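Noise and Reading Speed in Shared Study Rooms
Project report, group 4
Agustina Huenchumán and Dardo Salinas

1. Why we chose this subject

In our building many students complain that they cannot read well in the shared rooms. We wanted to know if normal talking makes reading slower, or if people only feel that it does. Our teacher, Estela Montecinos, suggested that we keep the question small.

2. Method

Each of the 40 readers received 2 texts of 1,000 words, taken from the Grerimano school reader. One text was read in silence and the other with a recording of a conversation. Half of the group began with the silent text. We measured the time with a phone and then asked the reader to tell us the main idea.

We also compared places to sit. A table with a cloth and a woven screen on three sides gives the reader fewer things to look at – but a thin screen does not stop voices.

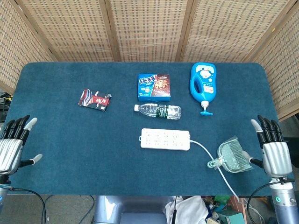

Brenda Retamal wrote in her comments on our draft that slow reading is not always bad reading, and that we should look at the answers before we look at the clock. We agreed and changed the order of the results.

3. Results

With the conversation, most readers kept the main idea but forgot names and dates. They were also slower, mainly in the second half of the text. A few readers were faster with noise. They told us they wanted to finish and leave.

4. Problems

The recording was in Spanish and the texts were in English, so the effect may be different when both are in the same language. We also did not control the hour – the readers in the evening were more tired. In August we want to repeat the test with an English recording.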